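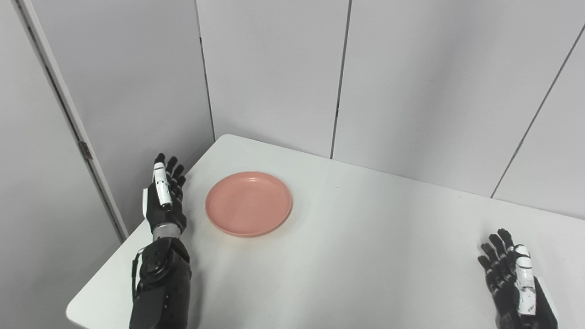 Pink plate, white table.

Pratura recipe notes

Hi! I'm Sunita Dhillon and this is my big pile of home recipes, typed up as one plain table so you can sort and search it (my old notebook was falling apart). There are 300 rows, mostly breads, dals, pickles and steamed things. I cook for six most nights, so that's the serving size unless the row says otherwise.

What's in each row: name, source, minutes, servings, ingredients, steps, and a notes column where I ramble. "Source" is me, my aunt, or Parveen Rathnayake, who gave me 25 of her Sri Lankan recipes and fixed my spelling in a few more. Thank you Parveen!!

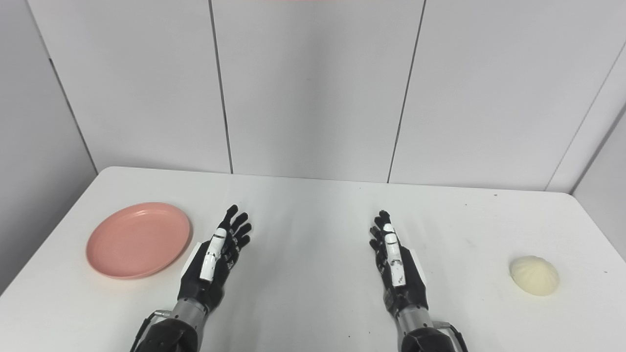
Terkulach, February

The bun rows got redone this month. I'd mixed up cups and grams in nine of them, which explains a very sad batch of dough at my house. If you downloaded the old file, please grab the new one.

Known problems: oven temperatures are all Fahrenheit, "a handful" means my handful, and the pickle rows still have no storage times. I'm working on those next.

Use it for whatever you like, just keep our names on it. Found a mistake? Open an issue and tell me the row number.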